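Dry Goods on Campus: A Study of Pasta Buying and Storage in Student Housing
Galstead College, Food Systems Project
Submitted 11 June 2026

1. Background

Our project looked at how students in shared kitchens buy, store and use dry pasta. We picked pasta because it is cheap, keeps a long time and is sold in nearly every store near campus. We wanted to know whether students plan their buying or just pick up a pack when they happen to be in the store, and how much ends up in the trash when people move out.

The work was done in two residence halls, Navaratnam Hall and Skelent House. Navaratnam has large kitchens shared by a whole floor. Skelent has smaller ones, and each resident there gets a cupboard with a lock. We expected the locked cupboards to lead to less waste.

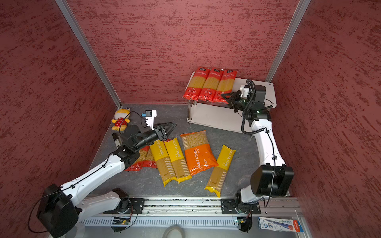

2. Method

We sent an online survey to residents of both halls in November and got 414 usable answers. The survey asked how often people cook, where they shop, what pack size they buy and whether they had thrown away dry food in the past semester. We left out answers from people who said they never use the kitchen.

We also asked 30 residents to keep a food diary for two weeks. They wrote down each meal made with pasta, the amount cooked and what happened to leftovers. Most weighed the pasta at first and then switched to guessing, so the amounts in the second week are less reliable. We kept them in but did not use them for averages.

The third part was a price check at Grakiren Market, the closest full grocery store. We wrote down the shelf price of every kind of long pasta and worked out the price per 1000 grams, so that small and large packs could be compared.

3. Results

Spaghetti was by far the most common shape in both halls. More than 70 percent of the people who answered the survey had at least one open pack at the time. Many had two open packs of the same shape. The usual reason was that they could not remember what was at home when they were in the store.
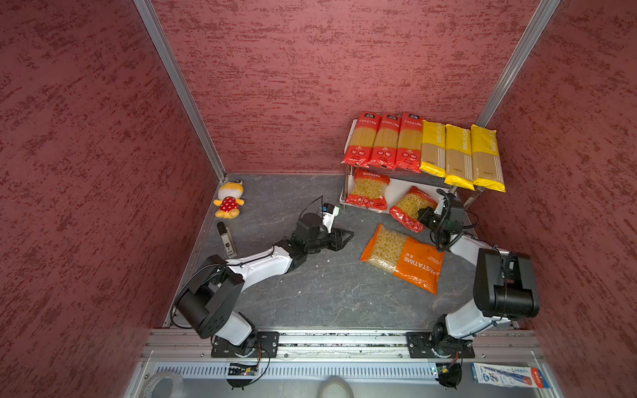

Pack size mattered more than we thought it would. People who bought large packs paid less per serving but were more likely to throw some out at the end of the semester. In the diaries, the most common problem was cooking too much at once – several people wrote that they could not judge a single portion of long pasta by eye. Short shapes caused less trouble because they could be measured with a cup.

Our guess about locked cupboards was wrong. Skelent residents reported throwing out dry food as often as Navaratnam residents did. In the open kitchens people lost food to their neighbors, but it got eaten. In the locked ones it stayed at the back of the cupboard until move-out.

Long packs were also a storage problem. The Skelent cupboards are shallow, and spaghetti often has to go in at an angle or on top of other things. Some residents moved it to a shelf in their room and then forgot they had it.
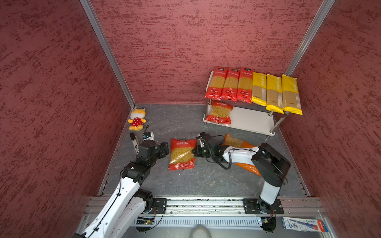
4. Limits of the study

The survey was voluntary, so people who like to cook are probably overrepresented. Both halls are on the same side of campus and most residents use the same store. Students who live farther out may shop differently. We also did the price check only once and can't say anything about sales or seasonal prices.

5. Suggestions

We suggest a shared shelf for unopened dry food in each Skelent kitchen, with a marker and tape so people can write the date they left it. Navaratnam already has something close to this, although it has no rules and gets messy. A collection box in the last two weeks of the semester would catch much of what is now thrown out – the housing office told us they would consider one for next year.

A simple portion guide could be taped inside the cupboard doors. We made a draft with servings for one, two and four people. It still needs to be tested with real cooks before it goes up in the kitchens.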